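Undlow workshop notebook, p. 102
May, started just after 7 in the morning
5 min read

Big desk, first proper clean

I've been putting this one off since we moved into the Undlow room, and the curved desk finally got to me. It looks fine from the door! Then you sit down with the light coming in low and there's a gray film over the whole top, plus the rings from everybody's mugs (mine included, I know my own mug). So the plan for the morning was to clean the desk with everything left standing on it, and to write down what works so the next person can just follow this page.

Taking everything off was the other option, and I did think about it. But the last time we moved the monitors it took until lunch to get them all talking to their computers again, and one of them came back sideways. So they stay put, and the cloth goes around them.

Stuff I used:
- Plimix, the mild one, 50 ml topped up with water in the spray bottle
- the purple cloths from the Skaren pack
- a soft paintbrush, the inch-wide one
- a bowl of plain water for rinsing

I spray the cloth and never the desk. With this much electrical stuff standing on it I don't want drops flying, and the Plimix also leaves little dots if it sits on the white top for long. I found that out on the corner by the window and it took me ages to rub them back out.

Order of work: far side first, then in between the screens, then the near edge where people's arms go. The near edge is the dirtiest by a mile, and if you start there you spend the rest of the job dragging that dirt around. I did start there the first time, of course.

The slow bit is the stands. Dust collects right where the foot meets the desk, and a flat wipe just pushes it up against the base and leaves a neat gray line. Bunching the cloth up works a lot better than folding it, so there's a fat soft lump to run along the edge of the stand base, and you can get over the flat boxes lying next to it in the same go.

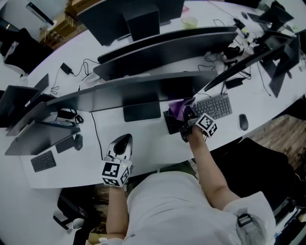
Do the monitors need to be switched off before you wipe around the stands?

You can leave them on for the stands and the desk top, as long as the cloth is only damp and you aren't touching the screens. For the screens themselves I switch off and wait until they've cooled, mostly so I can see the smears against the black.

I haven't done the screens today, by the way. They want a different cloth (the thin gray ones in the second drawer) and no Plimix at all, just water. Please don't use the purple ones on a screen, they shed a bit when they're new and you'll be picking fluff off for a week.

About those purple cloths – I like them more than I expected. They pick up a lot before they need rinsing. They do get heavy, though, and a heavy one will happily shove a mouse right off the edge, so wring harder than you think you need to. I ended up going around the desk 3 times. Once to lift the dust, once with the Plimix, once with plain water, and the plain water round made more difference than the other two put together. The top went from sort of sticky to properly smooth, and I kept running my hand over it like a person in a furniture ad.

One thing I got wrong: I rinsed in the same bowl all the way through. By the Plimix round the water was the color of weak tea and I was putting it straight back on the desk. Change the bowl between rounds. I've put a second one on the shelf so there's no excuse.

The curve is a bit of a pain, too. On a straight desk you go back and forth and you know where you've been. On this one I kept losing my place and doing the same stretch twice, then missing a strip further along. What helped was picking a chair, starting level with that chair and following the edge until I got back to it. Move the other chairs back first or you'll be climbing around them, and lock nothing with your foot while you're leaning over (bruised shin, my own fault).

Then there's the opening with the raised black rim. I'd never looked into it before and I wish I'd gone on not looking. Crumbs, staples, half a rubber band, the cap from a pen I blamed somebody else for losing. The rim has a lip that holds the dirt on the outside, and the mesh inside catches everything that gets past it. A finger in a cloth doesn't reach. I tried the brush and that only sent the crumbs further down.

What does work is twisting a towel lengthwise into a long thin bundle and letting it hang down through the opening, then turning it against the sides as you bring it up. It's a dry job, no Plimix in there. Go gently near the mesh, a loop of towel can snag on it and then you're standing there unpicking threads.
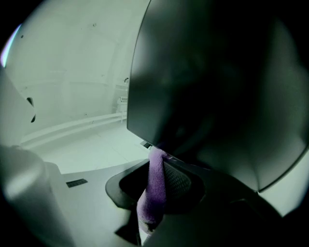
Left to do

The little ridged vent slot. I ran the brush along the ridges and got most of the fluff, but there's a packed bit at one end that needs something narrower. A wooden toothpick, probably. I don't want to use the metal pick near it.

The underside of the desk edge. I put my hand under there by accident and I'm not ready to talk about it.

Write to Minhas about the top. They supplied the desk and the care sheet only says "mild detergent", which could be anything, and I'd like to know whether Plimix at this strength is going to dull the white over a year or so. Until they answer I'd stick to plain water for the weekly wipe and save the Plimix for when it's sticky.

Wash the purple cloths on their own. Warm, no softener – softener makes them slide over the dust and leave it there. Hang them on the rail by the sink, not over the chair backs please.

I also want to try the brush before the first wipe next time, all around the stand bases, and see if that gets me down to two rounds. Will add a line under this entry when I've done it.

Bowl rinsed, bottle labeled, back on the shelf next to the tape.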